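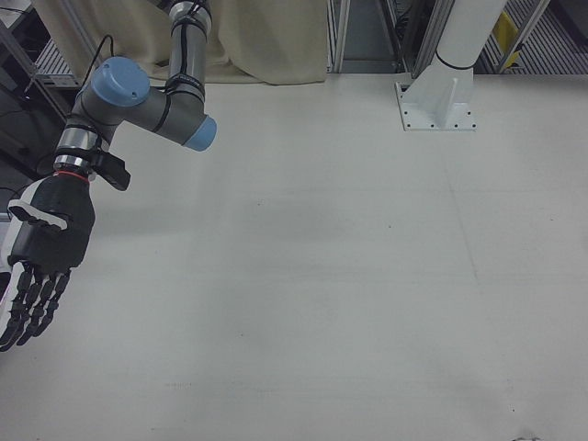

Gianni Bassi objects that a notice period cannot burden a right which the applicant remains free to exercise on the day after it expires. The objection treats delay as neutral. In the Gillmont registration cases the waiting period ran past the festival for which the permit was sought, so the later grant had no practical value.

4.2 Prior notice and proportionality

Under the Gillmont ordinance, any religious assembly of more than 500 persons requires written notice to the district office. We reviewed 3046 notices filed under this rule. The file records the date of receipt, the date of decision and the stated ground of refusal, if any. Figure 3 shows the robotic arm and hand above a white tabletop.

The court in Kyriakidis accepted public order as a legitimate aim but did not ask whether a shorter period would have served it equally well. That step is required by the general limitation clause — the ordinance contains no exception to it. We therefore read the judgment as settling the question of aim only. Necessity was left open, and the refusals issued after 30th April were decided without any finding on it.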